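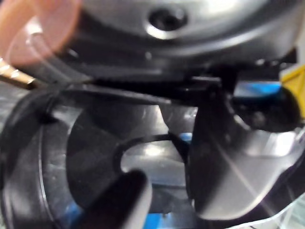

The Flileck 934 is a benchtop wafer probe station from Ivach for DC and low-frequency testing of semiconductor devices on substrates up to 8 inches across. It is intended for process development and failure analysis labs that do not need a fully automated prober. Polished metal parts, such as a round disc with a curved, reflective surface, throw bright highlights under direct light, and small features near them become hard to pick out. The 934 therefore ships with a diffuse ring illuminator, and a coaxial light source is available as an option.

Chuck and stage

The vacuum chuck is nickel-plated aluminum with three independently switched vacuum zones. Single dies and wafer fragments are held by the center zone. The stage moves on crossed roller bearings and is positioned by hand, with coarse and fine controls on both axes. Theta adjustment has a locking screw on the right side of the base.

Positioners

The platen accepts magnetic or vacuum-base positioners. Fluvema triaxial probe arms fit without an adapter. Older Ghasemi arms need adapter plate 283, ordered separately. Platen lift is lever operated and returns to the same contact height after each separation.

Thermal option

A heated chuck can be specified at time of order. It cannot be retrofitted to stations built before August, as the cable pass-through in the base was moved at that point. Check the label on the rear panel before requesting a quote.

Maintenance

Clean the chuck surface with isopropyl alcohol and a lint-free wipe. Do not use abrasive pads. Inspect the lift mechanism every 3,000 contact cycles and replace the return spring if the lever feels slack. Spring kits include the retaining clip.

Ordering

Standard package: station, ring illuminator, vacuum tubing, dust cover, printed manual. Pump, microscope and positioners are not included.

Technical contact: Niloufar Babaei, Applications
Page last revised: Saturday, October 9, 2021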